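Ticket: Guest wifi drops whenever the dining tent is in use
Opened by: Catherine Gillies
Assigned to: Kristof De Bruijn
Priority: High (set by opener), Normal (set by everyone else)
Status: Closed

Catherine Gillies, 8:40 am
The guest wifi has stopped working in the tent again. It works in the main house, it works in the parking lot, and it works beautifully in the compost area, where we have very little demand for it. In the tent, phones show full bars and load nothing. Please fix before the September weddings start.

Kristof De Bruijn, 9:15 am
Full bars and nothing loading usually means the phone can hear the access point fine and the access point has nowhere to send the traffic. Which light is showing on the Fivar unit on the tent pole? And has anyone unplugged anything?

Catherine Gillies, 9:22 am
Green, blinking. Nobody has unplugged anything.

Kristof De Bruijn, 9:50 am
Blinking green is normal. I restarted it from here and it came back in under a minute. Can you try now?

Catherine Gillies, 10:05 am
Works! Thank you. Closing.

Catherine Gillies, 11:48 am
Reopening. It worked until the lunch group sat down.

Kristof De Bruijn, 12:10 pm
How big is the lunch group?

Catherine Gillies, 12:14 pm
13. They are birdwatchers. I don't think they are downloading the internet.

Kristof De Bruijn, 12:40 pm
The unit is rated for 200 clients, so 13 birdwatchers shouldn't trouble it. I do see something odd in the log. The tent gets its connection over a wireless link from the main house, and that link drops to nothing at 11:31 and stays there. The access point carries on cheerfully advertising a network that goes nowhere. Where exactly is the receiver for the link? My drawing says "tent, north side," and the drawing is by the previous contractor, who also drew the parking lot on the wrong side of the road.

Akua Agyeman, 1:05 pm
Jumping in as the person who sets up the tent. The receiver is the small white box strapped up high behind the curtains.
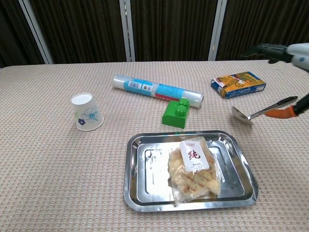 Attachment 1: tent side, curtains across, posts showing between panels

Kristof De Bruijn, 1:30 pm
Thanks, useful. Are those curtains always drawn like that?

Akua Agyeman, 1:38 pm
No. They're open overnight so the canvas can air out. We draw them when people sit down to eat. The sun comes in on that side and guests complain that they can't see their soup.

Kristof De Bruijn, 1:45 pm
Drawn when people sit down. I would like everyone to look at that sentence and then at the title of this ticket.

Catherine Gillies, 1:52 pm
Surely a curtain can't stop wifi. I have curtains at home.

Kristof De Bruijn, 2:20 pm
An ordinary curtain, no. Can someone find out what these are lined with?

Wilma Stevens, 3:10 pm
I ordered them. They are Soltari blackout panels with a heat-reflecting back. The invoice says "metallized thermal layer." They were on sale.

Kristof De Bruijn, 3:14 pm
Ah.

Kristof De Bruijn, 3:31 pm
For the record, a metallized layer is a decent radio shield. The link runs at 5 GHz, which doesn't care for walls at the best of times, and we have been closing foil between the two ends of it every time anybody wants lunch. This also explains the good mornings, and why my restart "fixed" it at a time when the tent was empty and the curtains were open. I take back my restart.

Options:
1. Leave the curtains open. Free. Soup visibility suffers.
2. Swap the panels for plain ones. Wilma, what would that cost?
3. Move the receiver to the outside of the canvas, in a weatherproof case, and bring the cable in under the hem.

Wilma Stevens, 3:40 pm
The plain ones are $500 for the set and the sale ones can't go back. I vote for anything numbered 3.

Catherine Gillies, 3:44 pm
Seconded. Will the case be ugly?

Kristof De Bruijn, 3:50 pm
It is a gray box. It has a gray box's looks.

Ásdís Bach, 10:25 am (next day)
On site. Receiver moved to the outside of the north wall, Shehu outdoor case, drip loop in the cable, hem re-pegged. Link came up first time. Closed every panel and ran a speed test from each corner of the tent: no drops. Opened them again, same result. Also found the old power adapter running off an extension cord shared with the coffee urn. Moved it to its own outlet, although the urn is innocent in this matter.

Catherine Gillies, 1:20 pm
Lunch in progress, curtains closed, everything loading. One guest has asked me for the password twice, so I consider us back to normal.

Kristof De Bruijn, 1:35 pm
Closing. Cause: reflective curtain lining blocking the wireless link. Fix: receiver moved outdoors. Drawing updated, including the parking lot. If anyone buys more fabric with the word "metallized" on the invoice, please open a ticket first.

Wilma Stevens, 1:41 pm
How do we feel about tablecloths?

Kristof De Bruijn, 1:42 pm
Ticket closed.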